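Week 6 — figure and ground, negative space

Notes for the session, tidied up a bit from the board. Reading is the Lykkegaard chapter, first half only. Second half is for February so don't panic.

Recap from last time: figure = the thing you look at. Ground = what it sits on. Sounds obvious. Isn't always, see the Heleck posters (vase type pictures, the two flip back and forth). When edges belong to both sides the eye can't settle.

What helps the eye settle
- contrast of tone, light on dark or the other way
- closed shape, or nearly closed
- smaller area usually reads as figure
- plain ground, no texture competing

Last one gets forgotten. Students fill the backgroud becuase empty feels unfinished. Leave it. A flat colour does a lot of work.

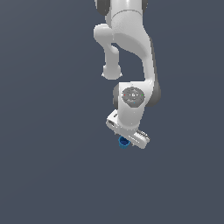 Fig. 2. White form on a flat blue-grey ground, entering from the top. Lower part left empty.

Entry from an edge — different from a floating shape. Viewer assumes it carries on outside the picture. Gives direction too: from the top feels like weight or hanging, from the bottom feels like growing, from the side feels like arriving. Not rules, tendencies. Try turning your own layout upside down and see if it still says the same thing.

Active and passive space. Active = empty area that has a job (pause, pull, somewhere for the eye to go). Passive = left over. Compare the two Zundora leaflets, same text, same type. First one has margins all equal and goes dead. Second pushes everything up and the bottom third suddenly matters.

Off centre: a slight shift can look like a mistake, a big one looks meant. Somewhere between is the tricky bit. Dustik p. 171 has the grid studies, worth copying out by hand.

Exercise — one shape, one ground, two tones only. Make 6 versions, move the shape, dont change it. Cut paper is fine, screen is fine. Write a line under each on where the eye goes first.

Hand in 14th November, room 317, tray by the door. Names on the BACK please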